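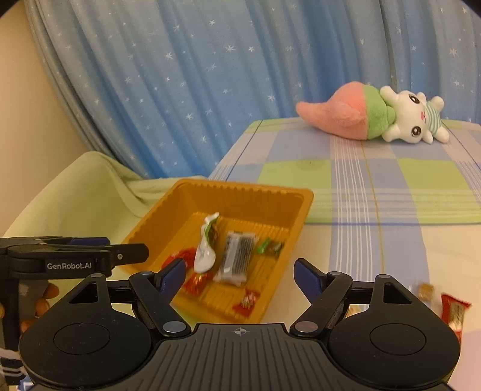

Words by Rianne Vandenberghe
Workshop notes, September issue

The first thing I learned about snack wrappers is that they do not want to be held. A wooden block has sides, and a gripper closes on these sides and the matter is finished. A wrapper folds, slides and makes a small noise, and then you hold only its corner, or you hold air.

I live in Sirwood, in a flat where the best free surface has a plaid cloth on it. My project is called Moodley, after the street where I grew up. It should become a sorting arm for small things that people leave lying together: candy, screws, tea bags, batteries. The arm itself stays at Mivis, the shared workshop behind the old bus depot, where I pay for a shelf and a bench. The fingers I can study at home, in the evening, by holding the gripper in my own hand above an orange tray.

This was the advice of a man at Mivis who builds looms. He told me to be the arm myself for some weeks before I write one line of code. I found it a strange idea, but I followed it. When your own wrist is doing the work, you feel at once that you come in too steep, or that you turn at the last moment without having planned it.

The tray has a ridged floor, and I have come to respect these ridges. A flat packet lying across them leaves a little space under its edge, and one finger can go there. A crumpled wrapper that stands up by itself is easier still – you only have to close gently and not push it over. The small candies near the wall are the hard ones. There the tip of the finger meets the side of the tray before it meets the candy, and I had to learn to pull the candy inward first and pick it up after.

I keep a notebook. Up to now it holds 2,164 attempts, with one line for each, and 1,400 of them have a plus sign. The others have a word: slipped, crushed, two at once, wall. "Two at once" was the most common in the beginning. Red wrappers close to each other were a special trouble, and I now go for the one with the most free floor beside it.

Of the crushed cookies I will say only that I ate them.

At Mivis the real arm is waiting with a base from Indeck, bought second-hand for 200 euros, and seven joints that I have cleaned one after another. The third joint still has some play. When I hold it at full reach, the tip goes down by the width of a candy, and with this error no finger will find the space under a packet. A new bearing is ordered. Until it comes I continue at home, after dinner, with the curtain closed and the notebook open on my knee.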